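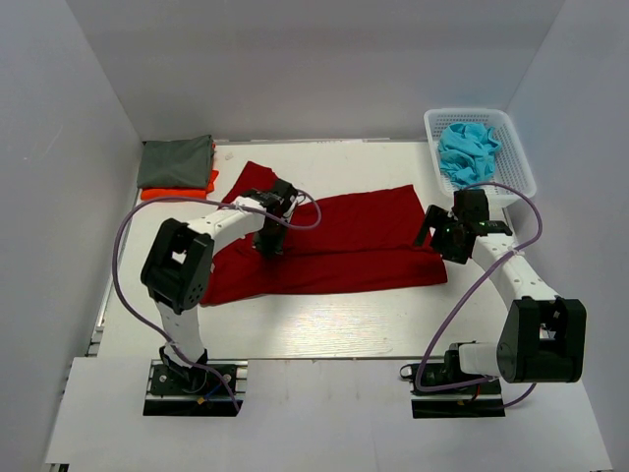

Salamatu Dramani wrote in after the May walk-round to ask why the away bench at Drudstead still had a wobble, and whether anyone was going to look at the plexi behind it before pre-season. Fair questions both! So I went down with the sheet and a torch, and these are my ticks and grumbles.

## Drudstead rink, pre-season check, July 9, 2022

**Boards and glass**

- [x] Kick plates all fixed, no screws proud
- [x] Glass behind both goals. Clean, no cracks, lovely
- [ ] Glass behind away bench. One pane moves if you lean on it, and players do lean on it. Clips ordered from Fourie.
- [x] Gate latches, home side
- [ ] Gate latches, away side. The far one needs a proper shove (I used my hip). Oil first, then see.

**Benches and boxes**

- [ ] Away bench. Salamatu's right, it rocks, and it's the end bracket. Tightened it by hand but it wants a new bolt.
- [x] Home bench
- [x] Penalty boxes. Rubber matting is curling up a bit in the visitors' one, taped for now, I'll look again before the first friendly

**Goals**

- [x] Frames, no sharp welds
- [x] Nets. 2 small holes laced up while I was there
- [ ] Pegs. We've got 8 and I don't like the look of the oldest ones

**Seating and ways out**

- [x] All 248 seats sat on or pushed down. My knees know about it
- [x] Exit signs lit
- [ ] Side exit by the skate hire. Opens fine, but the Nimar delivery pallets were stacked more than halfway across it. Moved them. Please, please don't put them back!

**First aid room**

- [x] Stretcher and straps
- [x] Ice packs
- [ ] Eye wash, out of date

Theophilus Ankrah has the keys for the plant room so I've left that page blank for him. He'll also do the emergency lights, which need to stay on for 60 minutes with the mains off, and I'm not standing in the dark that long on my own.

Kurnska want the ice for their junior camp, and I've told them the away bench stays roped off until the bolt's in. Re-check to follow on the same sheet, in green pen.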